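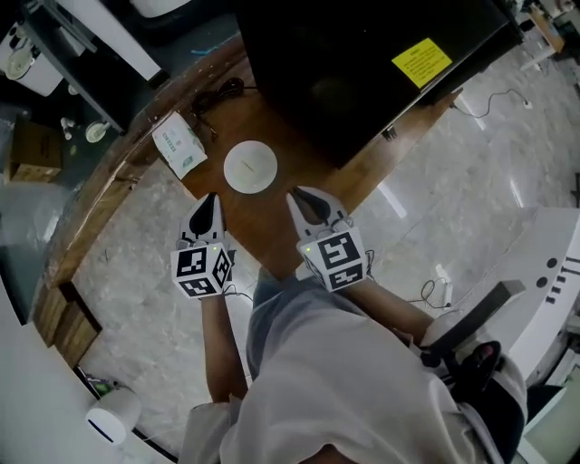 木目の天板をもつカウンター。奥に黒い箱形の電気製品、手前に白い円形の物が置かれている。

カウンター(英: counter)は、接客、配膳、軽作業などに用いる台状の家具、または造作の総称である。床に固定する造り付け型と、移設が可能な置き型に大別される。

平面形状には直線形、L字形、曲線形などがある。L字形と曲線形は作業者の立ち位置を囲むように天板を配し、体の向きを変えるだけで複数の面に手が届く。曲線形は出隅が少ない反面、天板の切り出しで端材が多く生じ、直線形より製作費が高くなる傾向がある。

天板の高さは用途により異なる。立ち作業用の製品では96cmまたは100cmとするものがあり、Tundbridgeの「Senley」系列は両寸法を設定し、天板の張り出しを8cmとしている。同系列の天板仕上げは木目、単色、石目の3種である。

正面および側面には化粧パネルを張り、内側を収納とする構成が一般的である。木目の天板に対し、パネルには同系色で明度の異なるものを組み合わせる例がみられる。

電気製品を天板に置く場合は、コンセントの位置を設計段階で定める。床用コンセントを使用する配置では、コードが通路を横切らない経路をとり、余長は束ねて天板の縁から離す。放熱を要する機器の周囲には、取扱説明書に定める間隔を確保する。

関連項目
作業台
キャビネット
床用コンセント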